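4. Aplicar el esmalte mate Edness

¡Llega la parte más agradecida! Si ya has limpiado, lijado e imprimado la pieza como se explica en la sección 3, lo que queda es ir despacio y disfrutar viendo cómo cambia el mueble. Reserva una tarde tranquila, abre la ventana y ten a mano el rodillo de espuma, la brocha plana, la cubeta y un par de trapos limpios (los de algodón viejo van de maravilla).

Antes de empezar

1. Remueve el esmalte con la paleta durante un par de minutos, llegando bien al fondo del bote. No lo agites: las burbujas acaban en la superficie.
2. Comprueba que la referencia de la tapa coincide en todos los botes. Si vas a usar más de uno, mézclalos en un cubo antes de cargar la cubeta.
3. Pasa un trapo apenas húmedo por la pieza y deja que se seque del todo.

Nota: el gris 676 se ve bastante más claro en el bote que una vez seco. Haz una prueba en la parte trasera del mueble antes de decidirte por otro tono.

Primera mano

4. Empieza por los cantos y las esquinas con la brocha, con muy poca carga. En las esquinas redondeadas, acompaña la curva con una sola pasada larga y no vuelvas atrás.
5. Sigue con las caras planas usando el rodillo. Trabaja por tramos del ancho de tu antebrazo y solapa cada uno un poco con el anterior.
6. Repasa sin cargar de nuevo, con el rodillo casi seco y siempre en la misma dirección. ¡Este repaso marca una diferencia enorme!
7. Deja reposar 20 minutos y busca gotas en los cantos inferiores. Si aparece alguna, espera a que la mano esté seca y líjala; tocarla en fresco la empeora.

Los grises mates agradecen que los mires desde varios lados. Con luz lateral, una misma cara puede tirar a topo en una zona y volverse más fría y azulada en otra, y eso es parte de su encanto. Antes de dar por mala una mano, cambia de sitio la lámpara y vuelve a mirar.
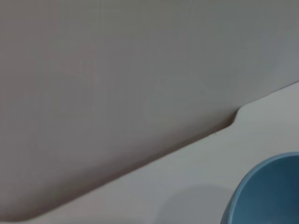

Fig. 4. Gris mate sobre una superficie lisa: el tono varía con suavidad de una zona a otra.

Lo que sí conviene corregir son los cambios bruscos: una franja con brillo, un cerco o una línea marcada entre dos tramos. Suelen venir de un rodillo demasiado cargado o de haber parado a media cara.

Segunda mano

8. Pasa una lija fina a mano, sin apretar, y retira el polvo.
9. Repite los pasos 4 a 6. Esta vez verás que el esmalte se extiende mucho mejor y que necesitas menos cantidad.
10. Retira la cinta de carrocero con el esmalte todavía tierno, tirando en ángulo y sin prisa.

Precaución: no apoyes nada sobre la pieza hasta pasadas 48 horas. El esmalte está seco al tacto mucho antes, pero un vaso o una maceta pueden dejar marca.

Precaución: no apliques el esmalte al sol directo ni junto a un radiador encendido.

Limpieza de las herramientas

11. Escurre el rodillo y la brocha en papel de periódico y lávalos con agua tibia y jabón.
12. Cierra el bote con unos golpecitos de maza de goma y guárdalo en un lugar fresco, lejos de heladas.

Para tiradores, patas torneadas y molduras, continúa en la sección 5.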